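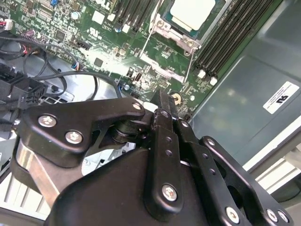 Ametepe asked by phone whether the arm should have been stopped at the first force warning, and wanted that question settled before anything else. Agreed, and moved to the top of the list.

Item 1. The force fault
The Cisitz cell tripped in cycle 1,756 of the desktop teardown run. The log shows a force warning on the approach to the board, then a second one, then the protective stop. The stop did exactly its job, which was great to see! The warning did not: it went to the log file and never reached the operator screen.
Decided: the first warning now pauses the arm. Skasier will send the changed settings by noon tomorrow.

Item 2. Grip and release
Truner went through the gripper traces from the same run. Very nice work -- the plots made the slow release plain to everybody in the room. Fingertip pads to be swapped, and the release height checked again with the case lying flat. 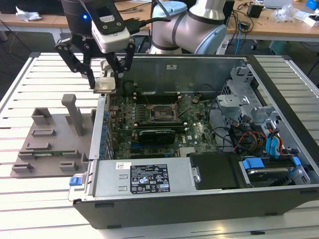

Cisitz cell, metal block held over the open case.

Item 3. Restart
Restart at reduced speed for 251 cycles, with a person at the stop button throughout. Full speed only after the log has been read line by line. The cell team is eager to get going again, and so are we.

Item 4. Open points
Spare pads: Truner to order.
Operator screen text: Skasier, draft before the December meeting.

Closed after 60 minutes.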